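Automation and the Unfinished Stitch
Opinion, by Isabelle Tremblay, Cernmont Institute for Work and Skills

Each October the institute is asked whether machines are ready to take over ordinary manual work: mending a shirt, closing a feed sack, sewing a car seat cover. Our position remains cautious. Sewing by hand is a fair test of the whole question, for it joins a soft material, a loose thread and a needle that must be placed again with every stitch. Surgical instruments on a practice pad show the same difficulty at small scale.

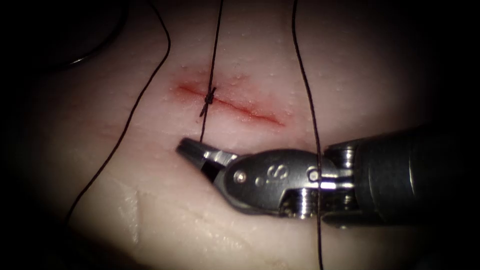
Can a household buy a machine that mends clothes without help?
None that this institute would recommend. Sewing machines remain excellent tools, but a person must still guide the cloth.

Bimla Malhotra, who manages the repair floor at Motitz, reports that her shop received 2788 garments last year. Machines handled the long straight seams. Torn pockets and frayed cuffs went to the 40 staff who sew by hand, and she has no plan to reduce that number.

Firm parts held in a fixture suit a machine well. Cloth folds, stretches and slips, and thread drifts wherever it is left. A worker corrects for this without pausing – often without looking. A machine must sense the change and then respond to it, and each step adds time.

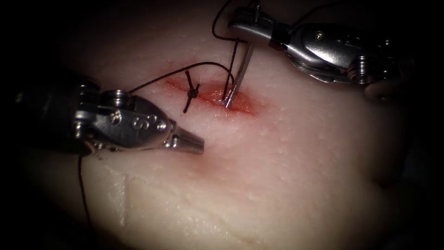 Needle at the incision, with one knot already tied.

Tanner Lavoie of Julent has argued that employers should stop training hand sewers now. We disagree. A skill dropped from the shop floor takes years to rebuild, and purchasing decisions should follow tested results on the employer's own goods. Until such results are published, the institute advises its 121 member firms to keep their apprenticeships open.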